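How to wash a black jumper so it stays black

I live in black from November until the clocks go forward, and for years I accepted that a new jumper would look like an old one by Christmas. Then I moved in with Dilek Yaman, who owned a cardigan older than our friendship and still as dark as the day she bought it, and I made her teach me everything. What follows is mostly hers, with a few bits I picked up by ruining things.

Sort by weight as well as colour

I used to chuck all the darks in together, jeans included. Big mistake! Denim is rough stuff, and it rubs against softer knits for the whole wash. A lot of what we call fading is just the surface getting scuffed up, so the fibres catch the light and look grey. Now jeans and anything with a metal zip go in one load, and jumpers and tops go in another. Do up any buttons while you're at it, and check the pockets for tissues (you'll only forget once).

Turn everything inside out

Yes, even the sleeves. Reach right down to the cuff, pinch it and pull it back through. If there's printing or lettering on the outside, this matters twice over, as prints crack when they rub against the drum. I lay each thing on the bed first and have a quick look for marks, because once it's inside out you won't spot the toothpaste. 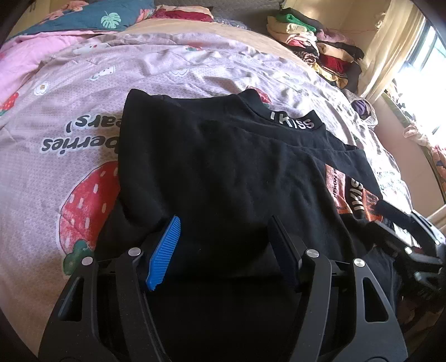 Lettering at the collar and down the sleeve, so inside out it goes.

Keep it cool and short

Always read the label first. If it's happy in the machine, I pick the coldest setting and the shortest gentle wash. My old Vorus has a 18-minute rinse on the dial that I thought was useless, and it's now the one I use most, for things I've worn once and only want to freshen up. Fill the drum halfway, a bit more if you must. Clothes need room to move or the soap doesn't rinse out, and then you get those chalky streaks down the front.

Go easy on the soap

Use liquid, and less of it than you think. Powder doesn't always dissolve in cold water and it shows up horribly on black. I buy the Trendell one for darks from the market in Lirdale, but any liquid made for dark clothes should do. Skip the softener on anything stretchy.

Dry it flat, out of the sun

Roll a heavy knit up in a towel and press (kneel on it if you like, I do), then lay it flat on a rack. Hang it up wet and you'll have sleeves down to your knees. Keep it off the radiator and away from a sunny window too. Leave it inside out until it's properly dry, then go over it with a lint roller.

If it's already gone grey

A packet of black dye can work wonders on plain cotton. It won't do much for polyester unless you get the special sort, and the stitching often stays its old colour. Don't try it on anything with a pattern you want to keep!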